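4.2 Wear, fading and the keeping of everyday clothes

We turn now from the question of how many garments people own to the gentler question of why they hold on to some of them for so long. Readers who have ever tried to part a relative from a favourite pair of trousers will perhaps not be surprised by what follows, but it seemed to us worth setting down with some care, as the literature on clothing and waste has tended to treat wear as a kind of slow failure, something that begins at the till and ends at the bin. The people who took part in the Pirnell Wardrobe Study did not, on the whole, talk about it in that way.

As described in Section 3, 203 households in Pirnell and the neighbouring valley of Alau filled in a wardrobe diary, and 53 of them went on to take part in a longer sitting at home, in which they laid out the clothes they wore most and talked us through them at their own pace. These sittings were meant to last an hour. Very few did, and we were given a great deal of tea. Between them the diaries yielded a little over 3,000 separate entries, of which 900 concerned denim in one form or another — jeans for the most part, with a scattering of jackets, skirts and one much-travelled pair of dungarees.

Denim deserves a few words of its own. Indigo sits largely on the outside of the yarn and leaves it bit by bit, so that a pair of jeans keeps a sort of record of the body inside it: pale lines where the hip bends, a lighter thigh, a worn patch over whatever is carried in the pocket. Makers have long known this and many now sell jeans with the fading already in place (Figure 4). We had expected our participants to draw a firm line between fading they had earned and fading they had paid for. Some did, and with feeling. Far more of them, though, had lost track of which was which. One woman in Alau, who had worn the same pair for eleven winters of dog walking, said she could no longer tell "what was the shop and what was me", and did not seem at all troubled by it.
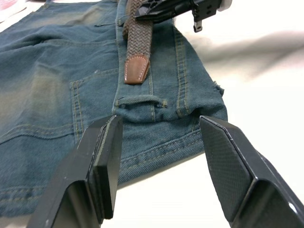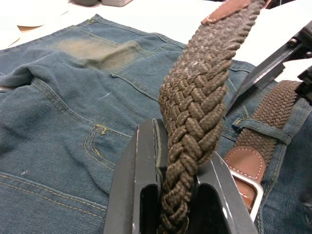

Figure 4. Faded blue denim jeans laid out on a white surface. In the second view a braided elastic belt with a leather tab is held above them.

When we coded the reasons given for keeping a faded garment, comfort came first by a good distance, and we should say that comfort was used very generously. It covered softness of cloth and ease of fit, as one would expect, but it also took in not having to think in the morning, and the pleasant certainty that a thing would go with everything else. The second most common reason was usefulness for a particular job. Jeans moved down through the ranks of the household, from going out, to staying in, to the garden, and at last to painting the fence. Malhotra's model of the "garment ladder" describes this movement well, and we have borrowed its terms in Table 6, although we found rather more climbing back up the ladder than the model allows. Several participants reported that a pair sent down to the garden had been fetched back for best, once the fading had gone far enough to be thought handsome again.

Belts came into the conversation more often than we had planned for. The diary had no heading for them at all, an oversight which we put right for the second round, and people simply wrote them in under the trousers they went with. We now think they were right to do so. A belt lets a waistband go on being worn through a good many changes of figure, and elastic belts in particular were praised by older participants and by those recovering from illness, for whom a few inches either way could happen within a season. Four people told us that a belt had kept a pair of jeans in use for years after they had stopped fitting in any ordinary sense. It is a small matter, but advice on making clothes last has very little to say about belts, and it might usefully say more.

Mending was less common than talk about mending. Most households had a pile waiting to be done, and most were a little sheepish about it. Those who did mend usually began with the seams, and there was lively disagreement over thread: some wanted a close match, while others held that yellow topstitching looked better repaired in a plainly different colour. The evening classes held at the Hevow reading room had clearly left their mark here, as nearly all of the second group had been to at least one of them.

A word of caution is needed before we go on. Our sittings took place between October and December, when heavier trousers are in use and summer clothes are packed away, and this will have tilted the talk towards denim. Participants also chose what to lay out, and it is only natural that they chose things they were fond of. The clothes given away without a second thought are hardly present in this section, and we return to them in 4.3 with the help of the diary entries alone.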